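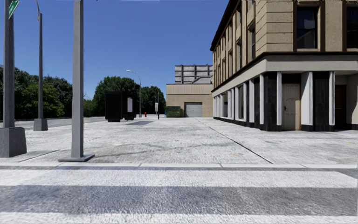 Street crossing, week 6

2021-11-13

The club's delivery robot still cannot cross a street. It can cross 438 of them in a row in the simulator if you leave the traffic off, and our team captain has asked me to stop putting that number in emails.

We named it Sirura back in February, when it was a cardboard box with opinions. Now it's mostly software, and it lives in a made-up downtown with a crosswalk, a plaza and a fire hydrant it treats as a personal rival. My job is curbs. Everybody else got something with a screen recording at the end of it — I got a low pale line that the planner kept reading as a wall.

The fix took 120 lines, most of which I then deleted. The rest of the trouble was shadows. The poles throw them across the pavement, and Sirura would slow down for each one like a polite cow. I turned the sun off for a day and everything worked, so I turned it back on.

The Nultance student round wants a full run in 800 seconds, crosswalk to door. Our best is over that, and I'm not saying by how much until somebody from the Meveo team posts theirs. They have matching jackets.

Next up is pedestrians. I've been told they move. If you're in the club and you borrowed the good laptop charger, it's due back in the lab, left drawer.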